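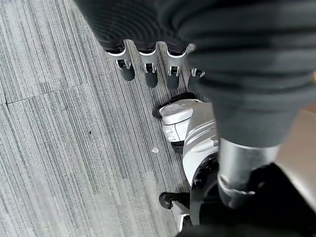

## 4. Setting up the base station

The Gronance base station collects readings from the leak sensors in your home and sends an alert to your phone. Set it up before you place any sensors. You will need a wall outlet, your Wi-Fi password and the pairing card from the box.

1. Choose a spot for the base station near the middle of the home, at least 3 feet from your router.
2. Plug in the power adapter. The light on top blinks white, then stays white. This can take about 80 seconds.
3. Open the Gronance app, tap **Add base**, and enter the code on the pairing card.
4. Select your Wi-Fi network and type the password. The light changes to green.

**Note:** The base station works on 2.4 GHz networks only.

**Caution:** Use only the adapter supplied. Do not run the cord under a rug.
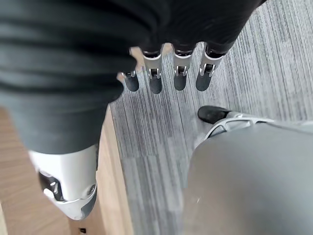

## 5. Placing the sensors

1. Pull the plastic tab from the battery door.
2. Press the button on the sensor once. It appears in the app under **New devices**.
3. Give the sensor a name, such as "Kitchen sink" or "Water heater."
4. Lay the sensor flat with the metal contacts facing down.

Good places include under sinks, behind the washing machine and next to the water heater. For a sensor inside a cabinet, put it on the floor of the cabinet, directly below the pipe joints. 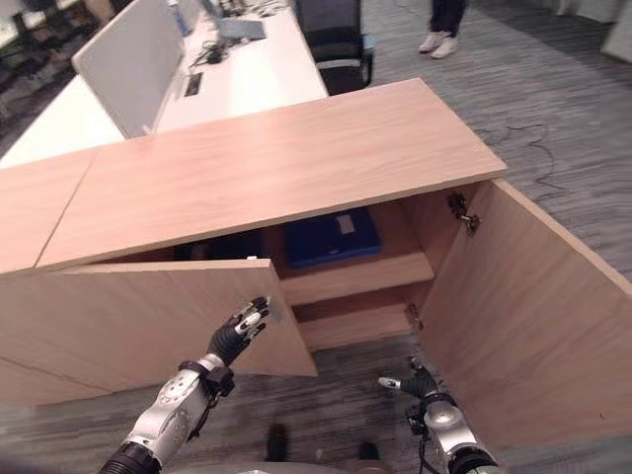
Keep cleaning products and sponges off the sensor, and check that the door closes without touching it. If the signal bar in the app shows red, move the sensor closer to the base station or add a Prevska range extender.

5. Touch a damp cloth to both contacts. The alarm should sound and the app should show **Water found**.
6. Dry the contacts and press the button to clear the alarm.

**Note:** If the app shows error 153, the sensor is already paired with another base. Hold the button until it beeps twice, then repeat step 2.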